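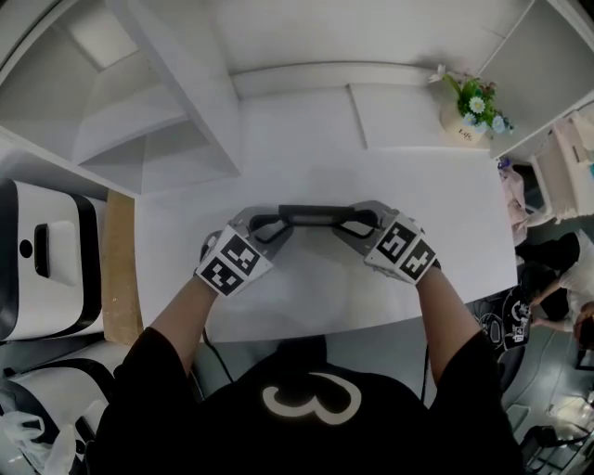 What do you look for first when comparing two hand-held grippers?
How they share a load. One gripper alone can feel great, and then you add a second hand and find out how much each one twists.

Home | News | Projects | Sowah Lab | Contact

Amber Gosling and Jailson Cordeiro have been trying the Volemlow grippers in pairs all through August, and we love where it's going! Our goal is 100 two-handed lifts per pad type, with flat, awkward things high on the list (screens are a favorite). 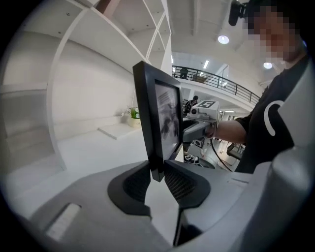

The softer pads are Amber's pick so far. Jailson still likes the stiffer set for anything with a thin edge, and they've been trading notes on it over lunch. Next up is cable routing, which Kwan-ho Tse has plenty of ideas about. Write to him if you do too!

We use cookies to remember your newsletter settings. Accept | Manage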